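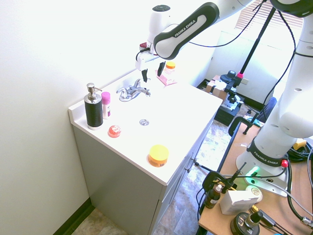
Qui sommes-nous ?

L'aventure de la Maison Ovetti commence en 1994, dans une ancienne remise à vélos où l'on faisait sécher les premiers savons sur des claies empruntées au verger d'à côté. Nous vendions alors le samedi au marché, et il n'était pas rare de repartir avec plus de confitures que de monnaie (les voisins de stand étaient généreux, et nous aussi !).

Aujourd'hui, nous sommes 11 à l'atelier, et la méthode n'a guère changé : saponification à froid, huiles choisies une à une, puis de longues semaines de cure pendant lesquelles il faut surtout savoir attendre. Chaque cuvée donne 400 pains, coupés et estampillés à la main. Notre gamme Kütt, sans parfum, est née des demandes de clients à la peau sensible, et nous en restons très fiers.

L'atelier se visite toute l'année, sur simple appel, et nous adorons recevoir les classes du quartier. En décembre, la boutique ouvre aussi le dimanche, avec du thé chaud et nos coffrets de fête, que nous emballons volontiers devant vous.

Une question sur un savon, une allergie, une idée de parfum ? Écrivez-nous ou poussez la porte, nous prendrons le temps de vous répondre.

Page mise à jour le 08/10/2021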